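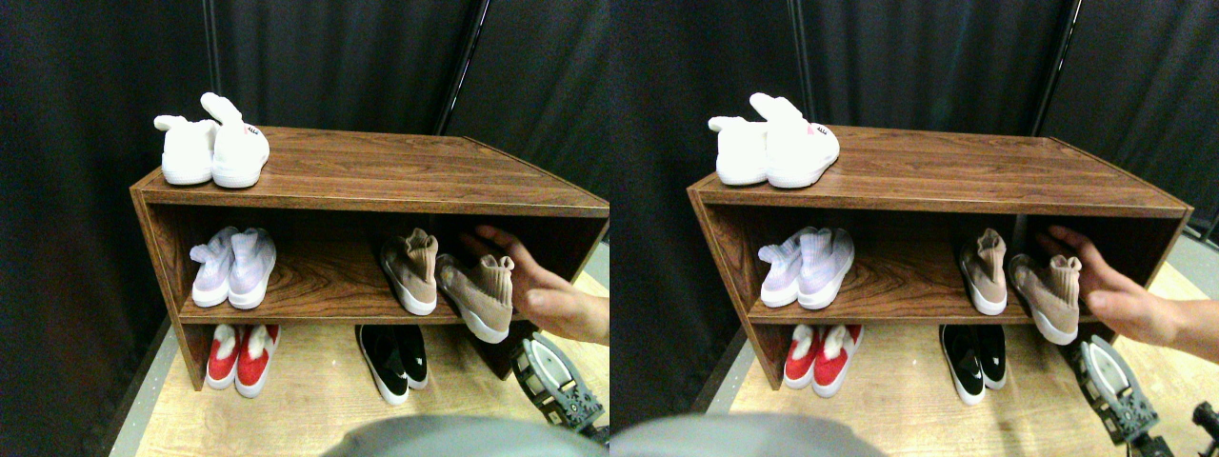
Staying at Usness: your questions answered

I get a lot of the same emails before people arrive, so I've put the answers in one place. If yours isn't covered, drop me a line and I'll add it.

What time can we check in?

Any time after four. If you turn up early you're welcome to leave your bags in the porch and go and find some lunch. I can sometimes say yes to two o'clock in winter, but please ask first and don't be offended if I can't!

And check out?

Ten in the morning. I do the cleaning myself and I'm not fast.

How do we get in?

There's a key safe to the left of the blue door (not the green one, that's next door and they've been very patient with my guests over the years). I'll text you the code the day before you come. The lock is stiff, so pull the door towards you as you turn the key.

Do I have to take my shoes off?

Yes please. It's my one proper house rule. The floors mark easily and the lane outside is muddy from October right through to April. Bring slippers or thick socks, and have a look at the bottom of the wardrobe if you've forgotten – there are usually a few spare pairs in there.
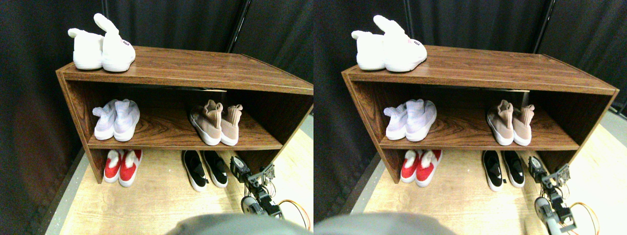
Bunny slippers on top of the shoe shelf.

Is there parking?

One space, right outside, and it's tight. Anything bigger than an ordinary family car will have to go in the public car park at Andeck, which is free after six and all day in winter. It's a flat walk back, though I'd drop the luggage off first.

Can we come by train?

You can, and I'd encourage it. The walk from the station takes me 22 minutes with a rucksack on. There's a bus as well but it doesn't run in the evenings, and taxis need booking ahead.

Do you take a deposit?

I ask for £200 when you book and it comes off the total. If you cancel more than a month ahead you get all of it back. Less than that and I'll refund you if I manage to fill the dates. I have done, most times.

Are dogs allowed?

One well-behaved dog, two if they're small and you've checked with me. Please keep them off the beds and bring their own towels. The garden isn't fully fenced, there's a gap behind the compost heap that a terrier will find in seconds.

Is the wifi any good?

Good enough for films and video calls, a bit slow when it rains (don't ask me why). The password is on a card inside the kitchen cupboard, next to the mugs. Phone signal is better upstairs.

What's in the kitchen?

Hob, oven, fridge with a tiny freezer bit, kettle, toaster, and more pans than anybody needs. No dishwasher, sorry. I leave tea, coffee, milk and a loaf from Štěpánek, the bakery on the corner. Get there before nine if you want the poppy seed rolls, they go very quickly.

How does the heating work?

It comes on by itself morning and evening. For an extra hour, press the round button on the boiler once. Only once! Pressing it twice turns the whole thing off and then you'll be ringing me at bedtime.

Is there anything to do if it's wet?

The little museum at Clakirel is lovely and nearly always quiet. There's also a swimming pool, a decent second-hand bookshop, and a shelf of board games in the front room. A couple of the jigsaws have pieces missing and I've written on the lids which ones.

Can I book the same week next year?

Yes, just tell me before you leave and I'll pencil you in. I hold dates for a fortnight without a deposit.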